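Tuesday, November 10, 2020

Got in early and swapped the fingertips on both arms before anyone else needed the booth. Since May we have been running the Vilus tips, and they do fine on cups and boxes. Plates are another matter. The Pullus tips came last week and I wanted a fair comparison, so same controller, same speed, same plates, same rack.

Vilus in the morning. The grip at the rim is good once it closes, but the approach has to be very close or the plate slides off across the table. I lost most of an hour to that – half of it was my own fault for leaving the old force limit in the config. Set it to 400 and things settled down.

Pullus after lunch. They close more slowly and I don't like the noise, but I had to step in less often. Two screws worked loose on one of them. Need to order thread locker.

I still want to try taking the rim with the left arm and bringing the right one in only for the handover to the rack.
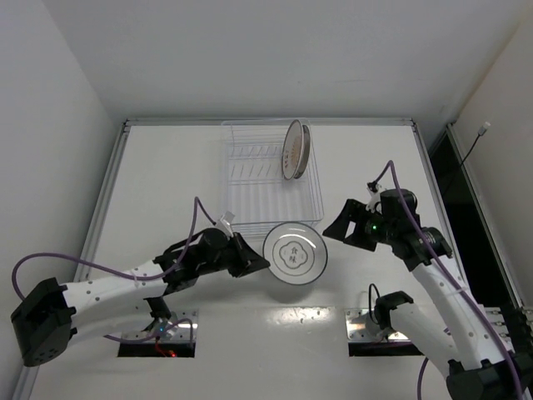 Lamisi Addo thinks I'm testing the wrong thing. In her view either set of tips would manage if the wrist came in at a lower angle, and I should fix the approach before spending money on more hardware. She may be right. I told her I'd give the angle six runs tomorrow with each set, then write it up for Skondevska.

Left the controller on overnight to finish copying logs.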